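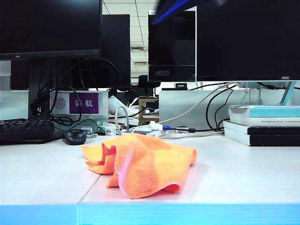 **Lirkier Ring** is a permanent road course for car racing, located between the towns of Ekine and Pidirby. It is used mostly for touring car and single-seater events of the regional level. The best-known race held on it is the Ekine 30, a touring car race of 30 laps which takes place every May.

## Layout

The circuit has 7 corners and is driven clockwise. The start line lies on the shorter of the two straights, next to the pit lane. From there the cars climb to Turn 1, a right-hander which is taken almost without braking in dry weather. Turns 2 and 3 form a narrow left-right combination, and it is difficult to overtake in this part.

The longest straight follows the old road to Pidirby and ends at Turn 5, known as Warraich. The name comes from the farm that owned the field on the inside of the corner. Warraich is a slow hairpin with a downhill entry, and most of the passing on the track is done there. The outside of the corner was originally grass. It was later replaced with gravel, after several cars had slid as far as the spectator fence.

The last two corners are both right-handers and are often driven as one long curve. The surface here is older than on the rest of the course, and the drivers complain regularly about bumps near the inside curb.

## History

The first races in the area were held on public roads through Pidirby. When the town council stopped giving permission for road closures, the organizing club rented land on the Ekine side of the hill and built a short track with five corners. The present pit building stands on the place of the former paddock.

The track was extended some years later, when the club obtained the use of the old road. The extension added the long straight and the Warraich hairpin. The earlier finish of the lap, a sharp left turn behind the timing hut, was closed to racing at the same time – parts of it are still visible and serve as a service road.

## Ekine 30

The Ekine 30 is open to touring cars in two classes, which start together but are scored separately. The grid is decided by a single qualifying session on the morning of the race. Each car must make one stop in the pit lane, and the stop is not allowed in the first 5 laps.

Cars of the smaller class have won overall on several occasions, usually in rain. The narrow section at Turns 2 and 3 gives little advantage to more powerful engines, and a light car can save its tires for the end of the race.

The winner receives a silver plate with the outline of the original track. The outline was never changed after the extension, so the plate does not show Warraich.

## Facilities

The main grandstand has 1281 seats and faces the pit lane. Standing places are on the grass bank above Turn 1 and along the outside of the hairpin. The bank at the last corner is closed during races.

## See also

- Touring car racing
- Road course
- Hairpin turn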